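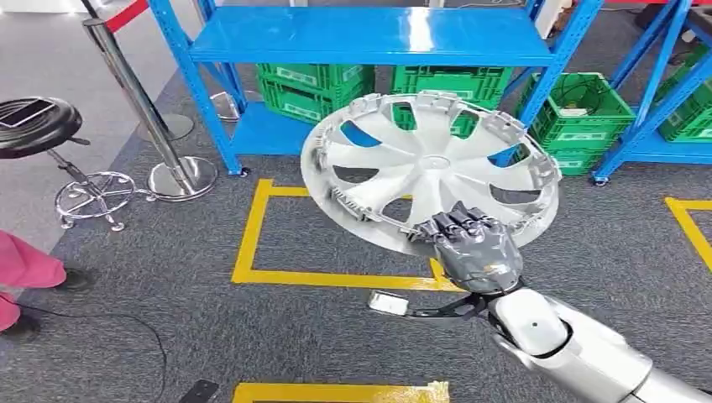
Unit 6: Moulded exterior trim. Storage, handling and inspection of the back face

Handout for the second practical block. Read sections 1 to 4 before coming to the workshop. Section 7 is needed only for the written exercise.

## 1. Scope

The unit covers large and medium plastic parts fitted to the outside of a vehicle: wheel trims, bumper covers, lower valances, sill covers and grille surrounds. Painted finish and colour matching belong to Unit 9 and are not treated. Metal crash members are mentioned only where a plastic part is fixed to them.

The visible face of a trim part says little about whether the part can be refitted. Almost everything that locates it, holds it or stiffens it is on the back. For this reason parts are received, inspected and recorded back face first.

## 2. Terms

**Show face.** The side seen when the part is on the vehicle.

**Back face.** The other side. On a bumper cover it carries ribs, pockets, tabs and clip seats.

**Rib.** A thin wall standing up from the main skin. It adds stiffness with little added weight. A rib should be thinner than the skin it stands on, otherwise a sink mark may appear on the show face.

**Cell.** A pocket closed by ribs on all sides. Open at the top, so it collects dirt and water when the part is stored the wrong way up.

**Clip seat.** The shaped opening or block that receives a separate clip.

**Retaining tab.** A moulded tongue that bends during fitting and springs back behind an edge.

**Lip.** The folded edge of the part. It is the stiffest place to hold and the first place to be scratched.

**Hub area.** On a wheel trim, the centre where the spokes meet.

## 3. Wheel trims

A wheel trim is held by clips spaced round the outer rim of the back face. In many designs a wire ring sits behind the clips and pushes them outwards against the wheel. In others the clips do the work alone. Establish which type is on the bench before testing anything.

Handling rules:

1. Hold the trim by the outer rim, with the fingers between two clips.
2. Do not lift by a spoke. The vents between the spokes make convenient handles, and the spoke roots crack there.
3. Turn the trim so that the back is towards you. Go round the rim clip by clip, pressing each one lightly inwards and letting it return.
4. A clip that does not return fully is recorded as weak. A clip with a white line across its root is recorded as cracked, even if it returns.
5. Put the trim down on its back only if the clips stand clear of the surface. Otherwise use the padded ring.

Silver finishes hide fine scratches under overhead light and show them under a low lamp. Inspect under both.

## 4. Bumper covers and valances

The back face of a long part is read from left to right, with the lip uppermost. Keep to this even when the part would sit on the vehicle the other way up. Notes made in two directions on the same part cannot be compared.

For each part record:

- condition of the lip along its full length
- each clip seat, whether filled or empty
- ribs, noting any that are broken at the foot
- metal items still attached, such as bolts, nuts, rods or brackets
- cut-outs, with the condition of the corners

Corners deserve more time than the middle of a panel. A sharp inside corner concentrates stress, and a crack that starts there runs out into the skin. Pass a fingertip along both sides of the wall. If the edge catches, mark the place with chalk and continue. 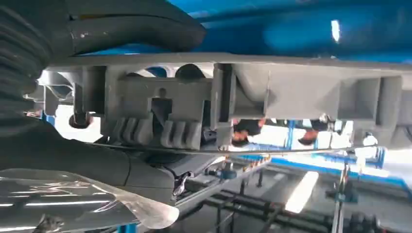 *Prepared by the Trim and Fixings teaching group, Ekent Technical College. Revised July 3, 2026.*

### 4.1 Keyhole openings

A keyhole opening has a round part and a narrow slot leading from it. A headed stud or clip is passed through the round part and then moved along into the slot, where its head can no longer pull out. The joint is quick to make and can be undone without tools. Its weakness is wear along the sides of the slot. Once the slot has opened, the stud slides back towards the round part under vibration.

Check with a gauge pin. The pin should enter the round part freely and should need light thumb pressure in the slot. If it drops into the slot under its own weight, record the seat as worn.

### 4.2 Grouped fins

Short curved fins in groups are found along the lower edge of several parts in the Vundholm teaching set. Depending on the design they may guide an adjoining liner, stiffen a thin edge, or keep a gap. Do not assign a function until the mating part has been seen. In the record write "grouped fins, function not established" and leave the next column blank.

### 4.3 Metal items left in place

Bolts and nuts found in a part are left where they are during inspection. Removing one may release another item behind it. Where a thin rod or strip runs along an edge, note its two ends and any point at which it stands away from the plastic. Do not push it back.

## 5. Supporting a long part

A cover held at one end sags and twists. Ribs then carry loads they were not designed for, and a crack already present will grow. The following applies to parts longer than the bench:

- Two supports, each placed in from the end of the part, with foam on the contact surface.
- Support under the skin between ribs. A rib resting on a hard edge takes the full weight at one line.
- At least 100 mm of clear space below the lowest fin or tab.
- A second pair of hands when the part is turned over. One person calls the turn.

Grip the lip with a broad, soft contact. Pressure from fingertips alone leaves marks in warm plastic, and polypropylene softens noticeably in a workshop heated by the sun. Parts taken from a vehicle parked outside should stand for 60 minutes before any clip is tested. The same wait applies after cold storage, when tabs break that would bend safely at room temperature.
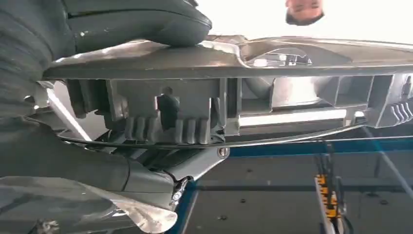

*Fig. 5.1. Back face of a grey moulded part: lip, reinforcement cells, and fins along the lower edge.*

## 6. Crates, shelves and labels

Small parts removed during stripping go into ventilated crates. Closed boxes are not used, as they hold moisture against metal clips. The system is the one in use at the Manzano store, with two local changes noted below.

| Content | Position | Label |
|---|---|---|
| Loose clips and tabs | top of stack | part number, side |
| Brackets and bolts | bottom of stack | part number, weight |
| Cables and connectors | separate stack | circuit, length |
| Wheel trims | racked on edge | size, clip type |

Local changes: cables are coiled before they go in, and the label faces the aisle in every case.

Shelves with slotted posts may be adjusted only when empty. Put heavy crates on the lower level. Nothing may project past the yellow floor line at the end of a session.

Long parts are never stored on top of a crate stack. They hang from the lip on padded arms, or lie back face down on two foam bars. Storage with the back face up is permitted for short periods under a clean sheet. Plastic film laid over a part should be loose. Film drawn tight with tape pulls at the lip and leaves adhesive on the show face. 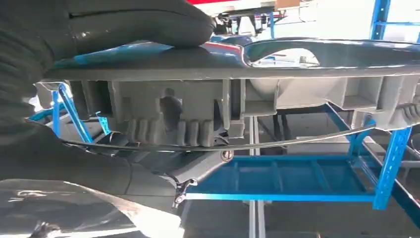
One objection raised when the notes were used in October was that reading the back face from left to right wastes time: a fitter looks first at the clip seats, because a part with no sound seats will be scrapped whatever the ribs are like. The point is fair for a busy body shop. For teaching, the full pass is kept. A part scrapped for its seats may still supply a sound section for the welding exercise in Unit 8, and the record must show where that section is. Students who already work in the trade may inspect the seats first, provided that the form is then completed in the standard order.

## 7. Written exercise

Take one record form from the Grullilora project file and the part to which it refers. The forms were completed by earlier groups and contain errors.

Allow 15 minutes to compare form and part. Then write one page covering:

- entries on the form that the part does not support
- features of the part missing from the form
- any function claimed for a feature without evidence from a mating part
- whether you would refit, repair or scrap, with the entry that decided it

Sketches are accepted if they show the back face with the lip uppermost. Mark the lip on every sketch.

## 8. Points on which marks are commonly lost

Writing "bumper" for every long grey part. Some are valances, and the form has a separate line for them. Where the type is uncertain, write "long exterior part" and give the number moulded into the skin.

Recording a clip seat as empty when a broken clip is still in it. Look into the opening with a lamp.

Giving a crack a length and no position. Measure from the nearest cut-out and name the cut-out.

Using "damaged" without saying how. Acceptable words are cracked, bent, worn, whitened, missing and torn.

Gauge pins are returned to the tray by the door, cleaned, before forms are handed in.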